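Planning and Budgeting an Automation Cell
Unit 3 notes: what the quote leaves out

Last unit we picked a task. Now we get to spend money on it, and I think this is the best part of the course, because a budget makes you look hard at every piece of the job. You'll never see a work cell the same way again!

Start with the arm, since everyone does. The arm is usually one line on the quote, and beginners stop reading there. For our class project, the Pinlow sorting cell, the arm is already in the lab, so your sheet covers everything that has to go on it, under it and next to it.

Split your sheet into these groups:

End of arm: gripper, fingers, spare fingers, mounting plate
Cables and hoses: power, signal, ties, strain relief
Work holding: bins, clamps, table, fasteners
Safety: fencing or scanner, stop buttons, signs
Test parts: the things you'll pick, plus extras
People: setup hours, programming hours, training

Two groups get shorted every year. The first is cables. A cable that moves with an arm bends thousands of times, so price the flexible kind and buy a spare on day one. The second is work holding. A bin that slides a little will ruin a whole afternoon of testing, and a decent pair of clamps costs next to nothing compared with that afternoon.

Worked numbers from the Zarton quote (gripper package only):

Gripper with mounting plate: $3,932
Spare finger set: $388
Lead time: 30 days

Add the two prices and you get $4,320 before shipping. Put the lead time in your plan as well as the cost. If the order goes out in January and your demo is in February, there isn't much room for a wrong part number. The Rocha quote in your packet has a different layout, so line the items up yourself before you compare them.

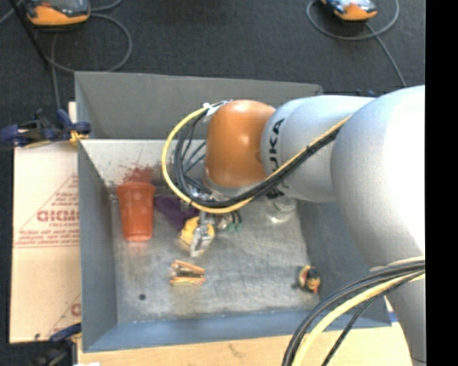 Should the budget include money for test parts when the final parts haven't been chosen?
Set aside a small line for them anyway. Mixed shapes and surfaces show early on whether the gripper you priced will suit the job, and changing the order at that stage is far cheaper than changing it after delivery.

For next class: fill in the blank sheet for the Flulent packing task, using both quotes. Mark any price you had to guess with a G, and bring one question for the supplier.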